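Sindum Counter Arm
Benchtop arm for kitchen chores, with Pillard gripper
Availability: to order, shipping from October

Let us begin with the question everyone asks, usually while holding a dirty plate. Can it do the dishes? No. It can move some of them.

The Counter Arm bolts to a flat top and reaches whatever you would reach from a bar stool if you had no intention of getting up. It picks up a mug, puts it somewhere else and lets go. Given a tidy counter it does this well. Given a counter like yours, it does it less well, and more slowly than a teenager who has been asked twice.

What it handles now
Cups and mugs with a handle
Squeeze bottles, upright or lying down
Small fruit, if you are not fussy about bruises

What it does not handle yet
Anything greasy
Anything under something else
Full glasses – please don't

In the box
Arm, gripper and wrist camera
Power supply and cables, 3 m
Bolts and a hex key you already own 7 of

Setup takes 30 minutes if the holes in your counter are where our template says, and an afternoon if they aren't. New chores are taught by demonstration. Plan on 50 demonstrations per chore, and on losing interest well before the last. Duarte Vilela in support can send you the chores our Paiva shop has already taught, which include clearing a plate and standing up a bottle but not, despite many emails, folding towels.

We don't sell it as a housekeeper. Buy it if you want to work on the problem.

Counter Arm at the Paiva shop
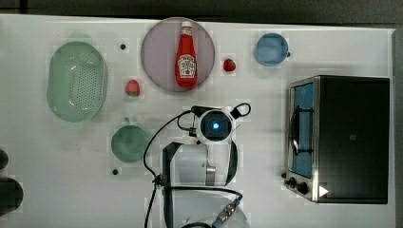
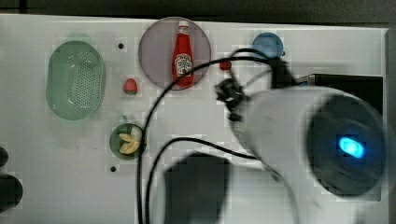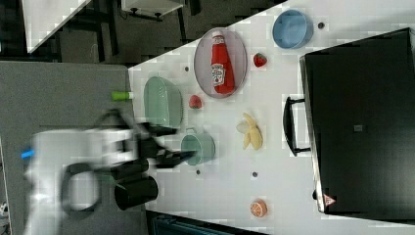

Ketchup, fruit and a white counter.

Customer reviews

Lurdes Azevedo
We've had ours since spring and I'd call the list above fair, maybe generous on the fruit. Mugs are fine. It still can't load a rack without me moving half the things first, so I'm doing the chore and watching the chore. My son loves it. Is there any date for the greasy pans?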